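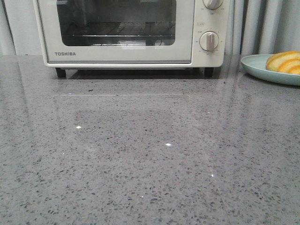
The gauge house at Clirport recorded the level of the reservoir every 29 minutes, an interval chosen by an engineer who had left before the present operator was hired. The manual gave no justification for it. The operator had written to the district twice and received a copy of the manual.

The duties were as follows. Read the float gauge. Compare it with the pressure sensor. Enter both. If the two differed by more than 50 millimeters, telephone the station at Kanance.

In December they differed by 141. The operator checked the sensor cable, bled the line and read the float again from the catwalk with a flashlight. The difference held. At Kanance the telephone rang for a long time before a woman picked up.

"Which one do you believe?" she asked.

"The procedure doesn't ask for that."

"No. I'm asking."

The operator looked at the tape. The float was older and stuck in cold weather. The sensor had been supplied by Justetti, with a certificate, and had drifted every winter since.

"The float," the operator said.

"Then enter the float in both columns."

This was done. At 3:40 the next reading came due, and the difference had grown to 150. The operator entered the float in both columns again, then took a pencil and wrote the sensor value in the margin, small enough to be mistaken for a page number.

The margins filled over the winter. By the thaw there were 1,616 penciled values, and plotted on graph paper they made a smooth curve – too smooth for drift. It rose and fell once a day, with a lag of six hours behind the float, as though the sensor were hanging in some other body of water.

The operator searched the survey maps for one. The nearest was the flooded quarry on the Brynjólfsdóttir land, two valleys east, which had no outlet and no gauge. Its level had never been measured.

The operator folded the graph into the back of the logbook, sharpened the pencil and went out to read the float.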